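**The plate comes first**

I own 68 plates. I know this because I counted them in April, sitting on the kitchen floor with a mug of tea going cold beside me, after a shelf bracket gave up in the night and left me wondering what on earth I'd been asking it to hold.

Most of them are white. A few are brown, from the years when I thought I was a brown stoneware sort of person, and there's a run of big oval ones I've used precisely once, for a salmon. But the one I reach for, morning and evening, toast or soup or half a peach, is a light blue one with a raised rim. It came out of a box of odds at the Saturday market in Treloar and it cost me less than the bus fare home.

So this month I thought I'd write about laying a table from one plate outwards. I used to do it the other way round: cloth, runner, candles, flowers, little pots of salt, and then a mad shuffle at ten to eight to find somewhere for people to eat. You know the shuffle. Someone always ends up with the vase on their knees!

The trick, if it's grand enough to be called one, is to put the plate down on a bare table and look at it for a minute. Blue is lovely for this. Put it on pale wood and it goes a bit seaside, on something dark it looks almost smart, and on plain white it just sits there being blue, which I find very restful. I spent a whole wet Sunday carrying mine from surface to surface (kitchen, hall, bathroom windowsill, ironing board) and white won by a mile.

**Shallow, with a lip**

Shape matters more than I used to think. I like a plate that's nearly a bowl. Olar do a good one in their Fedano range, with a rim just high enough to stop the peas, and I've given it as a wedding present so often that I get a friendly nod in the shop. It's £15, it stacks properly and it doesn't scream when you run a knife across it. My own complaint is that the rim is a shade too narrow for a thumb, so you do have to mind yourself when you're carrying something with gravy.

Dead flat plates look marvellous in photographs and I have stopped buying them. Dressing runs straight off. I had one lovely slate-coloured set for years and spent most of those years wiping the table.

**Now the napkin**

Cloth, please, if you can bear the washing. Mine are white cotton, small, and softer every year. I've been through all the folds, the fan and the bishop's hat and a thing that was meant to be a swan, and I've come back to a plain fold that takes two seconds and sits flat.

Where it goes is up to you. Left of the plate is the tidy answer. On the plate is the restaurant answer, and then your guests have to find a home for it. Lately I've been tucking mine up beyond the rim, towards the top right, where a glass might otherwise go, and moving the glass along a bit. It leaves the sides clear for cutlery and elbows. My sister thinks it looks as if I've forgotten something. She may have a point, but she also puts out fish knives for pizza.

Iron them or don't. I fold them while they're still slightly damp and press them under the big dictionary overnight. They come out with a decent crease and a faint smell of bookshelf.

And then leave it alone for a bit before you add the forks! I do think one plate and one napkin on a clean table is a cheerful sight, even at breakfast, even on your own. The other 67 are back on their shelf, with a new bracket, and I've promised myself the salmon platters will go to the church sale. Well, all but one. There might be a salmon.

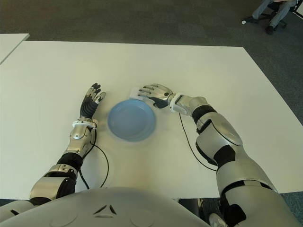

*Light blue plate on a white table, with the napkin folded small above the right-hand rim.*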